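Lunilby Institute reports method that lets robot arms learn table-top tasks from fewer demonstrations

For release: May

Researchers at the Lunilby Institute for Applied Automation have published a method that allows a robot arm to learn everyday handling tasks from a much smaller set of human demonstrations than the group previously needed. The work was carried out at the Institute's Pultness laboratory in partnership with Solanki Instruments, and the method has been given the name Filtska.

Robot arms are commonly taught by demonstration. A person guides the arm through a task many times, the camera views and joint positions are recorded, and a computer model is trained to reproduce the movements. The approach works well for a single task in a fixed setting, but it is slow to prepare. A task as ordinary as moving dry goods between two vessels may call for several hundred recordings before the arm performs it dependably, and much of that material turns out to be of little use in training.

Filtska addresses the problem at the point where recordings are chosen. The method examines each demonstration in short sections and gives every section a score according to how much it adds to what the model has already learned. Long stretches in which the arm simply travels across the table tend to score low. Moments close to contact, when the gripper is nearing a rim, a handle or a spoon, tend to score high and are shown to the model more often during training.

In the published study, the team began with a library of 700 demonstrations covering the handling of small kitchen items and dry foods. Filtska selected 190 of these for training. The model trained on the selected recordings matched the performance of a model trained on the complete library in all 3 groups of tasks that were tested: grasping, placing and transferring. Training time was reduced by roughly 70 per cent.

The task groups were chosen to include objects that are known to be awkward for camera-based systems. Clear glass offers few visible edges and changes in appearance with the lighting. White crockery on a white surface gives little contrast. Coffee beans shift when disturbed and do not settle in the same arrangement twice. The study treats each of these difficulties separately and reports results for each.

Ross Rennie, who leads the manipulation group at Pultness and is the lead author of the study, said: "We had been collecting more and more recordings on the assumption that quantity would solve the problem. When we looked closely at which parts of them the model was learning from, it was a small share, and most of it came from the last few centimetres before contact. Filtska is a fairly simple way of acting on that finding."

Mr Rennie added that the wrist camera had proved especially important. "The overhead view tells the arm where to go. The wrist view tells it what is happening once it gets there, and the scores reflect that very clearly."

The authors draw attention to a number of limits. All demonstrations were recorded at a single site by a small group of trained operators, and the method has not yet been tested on recordings made by newcomers. The scoring step itself requires an initial model, which must be trained on a modest random sample before selection can begin. Performance on transfer tasks also fell when the receiving vessel was moved during the attempt, both with Filtska and with the full library.

Solanki Instruments supplied the force sensors used for the study and advised on calibration. The company had no part in the selection of tasks or in the analysis of results.

The next stage of the work will examine whether scores obtained on one arm can be applied to another of a different make, and whether selection can take place while demonstrations are still being recorded. Operators could then be told during a session that a particular kind of movement is already well covered. Recording for this stage is under way at Pultness.

The scoring software and the list of selected demonstrations will be made available to research groups on request. A technical briefing for trade and specialist press will be held at the Pultness laboratory on Tuesday at 10.30 am. Places should be reserved in advance through the Institute's press office, which can also supply copies of the study and arrange interviews with the authors.

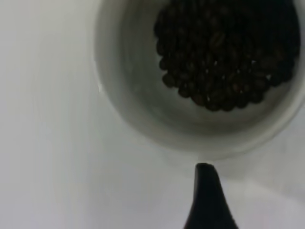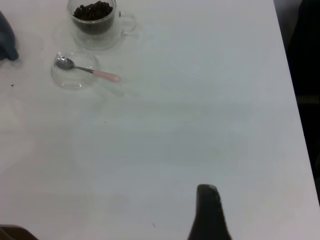 Wrist-camera views from the Filtska work at Pultness, with coffee beans in a white cup (first image) and in a clear glass cup (second image). Credit: Lunilby Institute for Applied Automation.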